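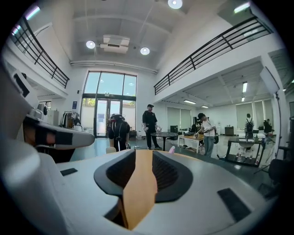 Hand-held gripper in the hall at Stasville, windows at the back.

1/
A thread on the gripper fault we had with the Veloso arm. A few people asked after my short post, so this is the longer version. One cracked finger, no injuries, and a fair bit of work thrown away.

2/
How we work, briefly. People do tasks by hand with a gripper tool at Stasville. The tool logs how far its jaws are open. The recordings then go to Lamuvgate, where the Veloso arm plays them back on a bench.

3/
On July 8, 2024 the arm picked up a plastic cup, closed on it and kept closing. The cup split, then the left finger cracked near its base. Samira Haddadin was at the bench and hit the stop. She was outside the marked line, where she should have been.

4/
First guess was the arm. We swapped the finger, checked the motor current limit and ran empty open-and-close moves, 400 of them. No fault. Yaroslav Skoryk then played the same recording with the cup taken away, and the jaws went past closed in the log. The command itself was wrong.

5/
So we went back to the hand tools. The log showed one of them reading a few millimetres narrower than it really was. With the jaws set to a 50 mm block it should have read 50. It didn't, and the error got worse as you squeezed harder.
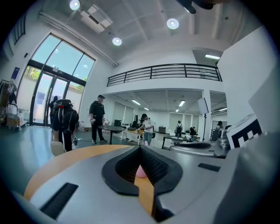 6/
Cause: the pads. We changed to a softer Drivov pad in December. Soft pads give when you squeeze, and on this tool the extra travel was pulling on the screw that holds the width sensor. The screw had worked slightly loose. Each hard squeeze moved the zero a bit further -- you can't feel it in the hand.

7/
The start-of-day check missed it. We closed the jaws gently, saw zero and carried on. Gentle closing doesn't load the pad, so the screw stayed put for the check and moved later.

8/
How much was affected: 969 recordings since the last full calibration, 107 of them made with that tool. Yaroslav wanted to correct them with an offset. I said no, as the offset changes during a recording and we have no second measurement to fix it against. All 107 are out.

9/
The safety side bothers me more than the lost recordings. The Veloso was set to follow the logged width without asking whether it made sense. A width below closed should have stopped it. The force limit was on, but set for the heavy parts we ran last winter and never put back. That one is mine.

10/
Changes on the hand tools: thread lock on the sensor screw, a paint mark across the head, and a check with the block in the jaws and a proper hard squeeze, morning and after lunch. If it reads wrong, the tool goes in the red tray.

11/
Changes at Lamuvgate: any width outside the real range stops the arm. Force limit is written on the job sheet and a second person reads it back before the first run. New recordings get played once at quarter speed with nothing on the bench.

12/
Still open: whether the other tools will do the same with more hours on them. They read fine with the block so far. Samira is putting one through a long squeeze test and I'll add the numbers under this post when she has them.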